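February 2018

Up too early again, so I made toast and stood at the bench in my coat until the heater caught up. I've been promising myself all winter that I'd get through the pile of old computers, and I finally started on it yesterday and kept going today, and oh my goodness, my back! The stool is going. I've said that before and I mean it this time.

The good news is the ceiling light. Mortimer kept telling me I was ruining my eyes with that little clip lamp, and I kept telling him to mind his own business, and he was right (don't let him read this). With the panel on overhead I can read the tiny print on the boards without holding my phone in my teeth. I did the whole morning under it and didn't get a headache once. I ought to buy him a pie or something. 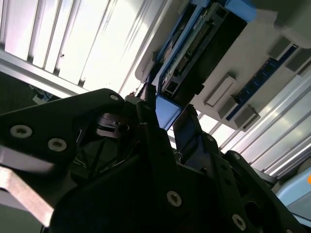
Anyway, I had a system going by ten. Side panel off, quick blow-out with the hand pump, look inside, decide. The deciding is what takes forever. Rochelle says I get attached, and I do a bit, I open one up and start wondering who typed their Christmas letters on it. Mortimer doesn't wonder about anything. He'd have the whole lot stripped and sorted into tubs by lunch if I let him near it, and then I'd never find my small screwdriver again.

The small screwdriver, by the way, was in my coat pocket. I looked for it for most of an hour. I'd even called Rochelle to ask if she'd borrowed it, and she was a little short with me, so I owe her a pie too.

What else. I paid the Skedgate bill for the storage unit, which came to 195 and made me say a word. That's a lot of money to keep a sofa in the dark. If I can get the back wall cleared by July I can bring the sofa and the two bookcases home and stop paying them altogether, and that was supposed to be the whole point of starting on the computers. I wrote JULY on the whiteboard in big letters and underlined it, so now it's official.

Lunch was soup. I had it sitting on the step with the door open, because I wanted the air, and the neighbor's dog came over and leaned on me until I gave him the crust. Then a call from the Ruiz-Ortega office about the towers they want to drop off next month. I said yes before I'd thought about it! I have nowhere to put them! But the lady was so nice, and they're all the same model, and that makes the work go so much faster. You learn one case and your hands just know the rest. I'll have to shift the paint cans.

After that I had the Dell tower open and I got stuck on it in the nicest way. I really do like the insides of these. The hard drive sits in a blue plastic caddy, and blue bits inside a case always cheer me up, I couldn't tell you why. Mine at home is just gray all the way through, like the inside of a filing cabinet. And there's something very tidy about a board when you get the light on it, all those little capacitors standing in their row and the metal lid on the processor shining away. I must have looked at it for ten minutes with my tea going cold.

I've been a good deal more careful about drives ever since the time I gave one away with somebody's tax papers still on it (the person I gave it to was lovely about it, thank heavens, and brought it straight back). So the rule now is that every drive comes out and goes in the shoebox with a bit of tape on it, and nothing leaves the shop until I've been through the shoebox. The shoebox is nearly full. I need a second shoebox, and that means I need shoes. I'm only saying. 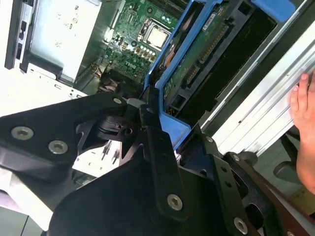

Jobs and odds and ends

Ring Hundik about the memory I ordered. It was supposed to come in 7 days and it's been a good while longer than that. The tracking page says "preparing" and has said so ever since I paid.

More tape. The good masking tape, and a new marker.

Ask Mortimer if he still wants the old Tilon monitor. If he doesn't, it goes on the curb with a sign on it, and I won't be talked out of it.

Find the box of case screws. I know it's under something.

Pies (two).

I'm going to stop there, my tea's gone cold for the second time and there's a program on at eight I want to see. Back at the bench tomorrow if my back lets me.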